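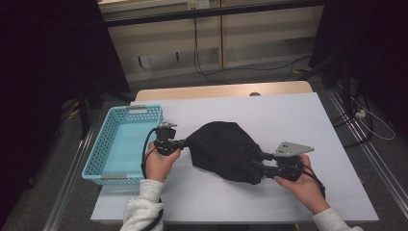 4.2 Upkeep of the hand-held grippers

The Navulholm station ran for most of October on a single pair of hand-held grippers, and we learned fairly early that looking after them would take more of our time than we had planned (we had hoped to spend it folding clothes!). Each gripper was given a short check after every 163 grasps and a full service at 2000, following the schedule we had first tried out at Flumbridge.

Wear at the pivots was our biggest worry, and a little play there travels all the way out to the fingertips. Dark, soft garments were the hardest test we had, and in Figure 8 the jaws are closed on a gathered pinch of black fabric, with the brass-colored rings in the linkage arms in plain sight. We wiped those rings with a dry cloth at each short check, wiggled every arm gently by hand, and replaced any arm that rocked.

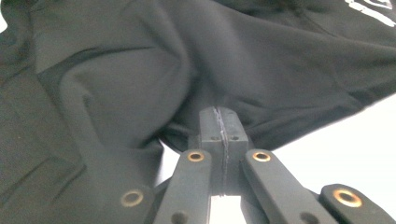 Figure 8. Gripper closed on black fabric, seen from behind the fingertips.

Lint was the other nuisance, and we brushed the jaws before every session. The first full set of arms lasted about 1216 grasps.

14 shares | 3 comments

Comments

Did you oil the pivots at all? We run the Haruna arms dry too and they squeak something awful.

Lovely write-up, thank you! More on the brushing, please.

We had the same lint trouble at Florkham, mostly with fleece.

Last updated 6 July 2021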